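Grostden Opens Cloth Folding Workshops at Jorkport Center

Grostden, the household skills association, will begin a new season of cloth folding workshops at its Jorkport center this December. The program covers the care, smoothing and storage of towels, napkins and other plain household cloths. Sessions take place on Tuesday evenings, and over 40 places have been reserved. 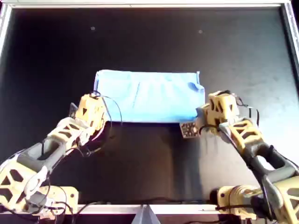
Light blue cloth on a black work surface, Grostden center, Jorkport.

The season consists of seven sessions, each given to one type of fabric or one method of folding. The opening session deals with flat rectangular cloths and how to lay them out before the first fold. Participants will work on a dark, matte tabletop, against which a pale cloth shows its edges and wrinkles clearly.
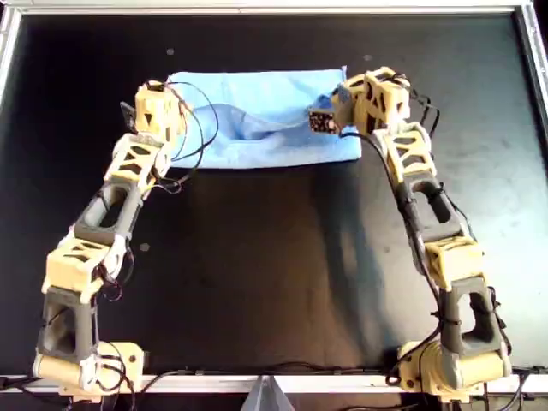
Folding in Thirds

The method taught at Jorkport was drawn up with Fosudley, a supplier of table linen to hotels and schools. A cloth is laid with its long side toward the folder, smoothed from the middle outward, and brought into three equal parts. Cloths prepared in this way stand upright in a drawer and take up less shelf space than those folded in quarters.
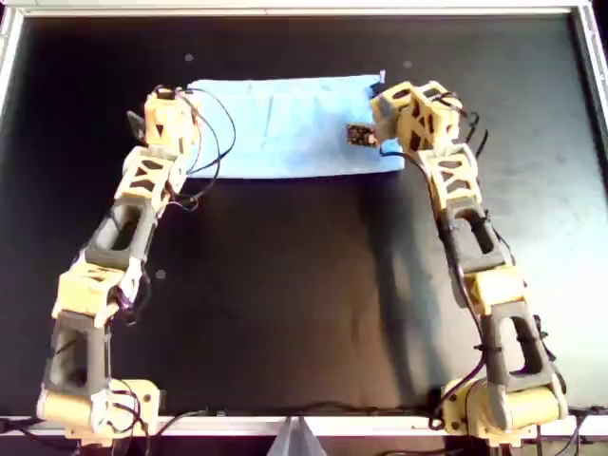 According to Figueroa, thirds suit a napkin or a hand towel very well, but larger tablecloths should still be rolled — a sharp crease left over the winter is difficult to press out.

Grostden has accepted this advice, and rolling will be taught in the final two sessions.

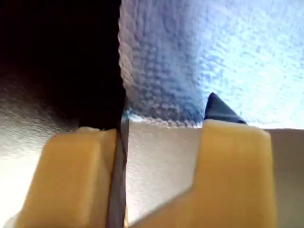
Handling of the fabric will also receive attention this season. Many creases are made at the moment a cloth is picked up, when too much of it is gathered at once. Instructors will ask participants to keep a clear gap between two flat, rounded tips, as with the tan pair at the center, and to close it only on the edge of the cloth. The same grip will be used for turning corners.

Registration is open at the Jorkport front desk until 7 p.m. on workshop days.

Contact Grostden | Copyright Grostden, all rights reserved | Back to top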